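遠隔操作による教示作業に関するよくあるご質問

公開日:2021年7月20日
文責:Cosgate 教示作業運営室
この記事は約5分で読めます

本ページは、Cosgateが実施する双腕ロボットの教示作業について、参加機関および操作者の皆様から寄せられたご質問への回答をまとめたものです。契約条件および謝金に関する事項は、別途配布の参加要項をご参照ください。

■ 教示作業の概要

Q1. 教示作業では何を行うのですか。
操作者が手元の操作装置を動かし、その動きを作業側の腕に伝えて、指定された課題を最初から最後まで実行していただきます。各関節の角度、グリッパの開閉量およびカメラ映像は、同時に記録されます。記録一式を、当室では「エピソード」と呼んでいます。

Q2. 直接教示と遠隔操作は、どのように使い分けていますか。
直接教示は、腕を手で持って動かす方式であり、待機姿勢や経由点の登録に用います。操作者の手が映像に入るため、学習用エピソードの収録には使用いたしません。学習用の収録は、すべて遠隔操作により行います。

Q3. ロボットの操作経験は必要ですか。
必要ありません。ただし、収録に先立ち、操作練習ソフトウェア「Wudden」による事前講習を修了していただきます。講習の最後に確認課題があり、同一課題を3回続けて完了した時点で修了となります。修了の記録は所属機関を変更された場合も引き継がれます。

■ 課題と操作

Q4. 課題の指示はどのように示されますか。
収録開始前に、画面上に短い文で表示されます。指示文の解釈に迷われた場合は、開始操作を行う前に担当者へお尋ねください。開始後に解釈を変更されたエピソードは、指示文と動作が一致しないものとして除外の対象となります。

Q5. 左右の腕は、どちらを使ってもよいのですか。
指示文に腕の指定がない限り、対象物に近い側の腕をお使いください。両腕が中央で接近する動作では、片方を停止させてからもう一方を動かすことを原則とします。左右間の受け渡しは、受け渡しを課題とする場合に限ります。

Q6. 物体をつかみ損ねた場合、最初からやり直す必要がありますか。
その必要はありません。つかみ直して課題を完了した場合は、有効なエピソードとして扱います。落下した物体が作業面の外に出たときは、腕を待機姿勢に戻し、収録を終了してください。腕が動作可能な状態のまま、手を伸ばして拾うことは禁止しております。

Q7. 動作は速いほうがよいのでしょうか。
速さは評価の対象としておりません。急な加減速や、空中での長い停止を避け、一定の調子で操作してください。次の動作を考える時間が必要な場合は、収録開始前にお取りください。

Q8. 仕分け課題では、どのような物を扱いますか。
野菜や果物を模したプラスチック製の玩具を、透明な容器に移す課題が中心です。赤いトマトのように丸い物と、ニンジンのように細長い物とでは、適切なつかみ方が異なります。細長い物は長手方向に対して直角にグリッパを合わせ、丸い物は中心を挟むように真上から下ろしてください。透明な容器は縁が映像上で見えにくいことがありますので、容器の上方で位置を合わせてから降下させてください。 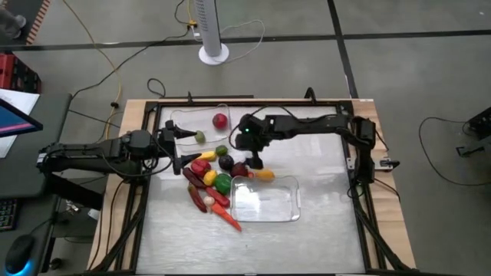 ■ 記録とデータの取扱い

Q9. 収録したエピソードは、どのように確認されますか。
管理システム「Noslow」に登録された後、確認担当者が映像と関節の記録を照合します。2月期の登録数は2416件で、うち37件を除外いたしました。除外の主な理由は、指示文との不一致および記録の欠落です。

Q10. 一人の操作者が登録できる件数に上限はありますか。
一期につき2000件を上限としております。特定の操作者の癖にデータが偏ることを防ぐための措置です。

Q11. 操作者の個人情報は記録されますか。
エピソードには、氏名に代えて操作者番号を付します。番号と氏名の対応表は運営室が別に保管し、共同研究先であるBùi社を含む外部機関には提供いたしません。

Q12. 提供したエピソードを後から取り下げることはできますか。
操作者番号と対象期間を明記のうえ、所属機関の窓口を通じてお申し出ください。受理後、以降の学習用データから除外いたします。既に学習を終えたモデルへの影響を取り除くことはできませんので、参加同意書の該当条項をあらかじめご確認ください。

お問い合わせ:Cosgate 教示作業運営室 | © 2021 Cosgate 無断転載を禁じます | ページの先頭へ戻る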